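Setting Up the Pimwood Scoreboard for Game Night
Section 4: Pairing the console and running your first clock

I've set up more of these football scoreboards than I can remember, and the first one took me most of a Friday afternoon (I had the antenna on backward the whole time). You should be done well before the band starts warming up.

Before you start, plug the console into its own outlet in the press box. Please don't share a power strip with the coffee maker!

1. Switch on the board at the breaker and wait for the two dashes to show on the home side.

2. Turn on the console and hold SYNC until it beeps. It will ask for a channel.

3. Enter 591. Every board we ship is set to that channel, and you can change it later under Radio.

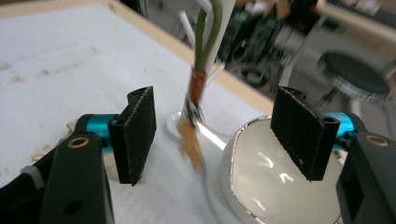

4. Press ENTER. The dashes should turn into zeros on both sides. If only the visitor side changes, press SYNC again and give it a minute – the home panel is always the slow one.

Note: The radio reaches about 2,000 feet with a clear view of the field. At Purnville the press box sits behind a light pole, so we moved the console over one window and it's been fine ever since. 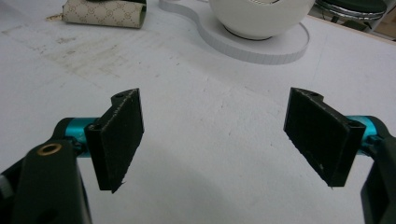 Gautam
Field Setup and Training, Pimwood
Last updated Wednesday, December 8, 2021

Now for the clock, my favorite part.

5. Press GAME, then FOOTBALL, then pick your quarter length. High school is already filled in, so most of you can just hit ENTER.

6. Press START and let it run for a bit, then STOP. Check that the board and the console agree to the second.

7. Try a touchdown, an extra point and a safety for each team. Then take them all off again with UNDO (I once left six points up for the visitors, and boy, did I hear about it).

Caution: Don't press NEW GAME while the clock is running. It wipes the score, the down and the timeouts, and UNDO won't bring them back.

Note: If you have the older Fullgate play clocks behind the end zones, leave them off until you've finished step 7. They pair separately, and the steps for those are in Section 5.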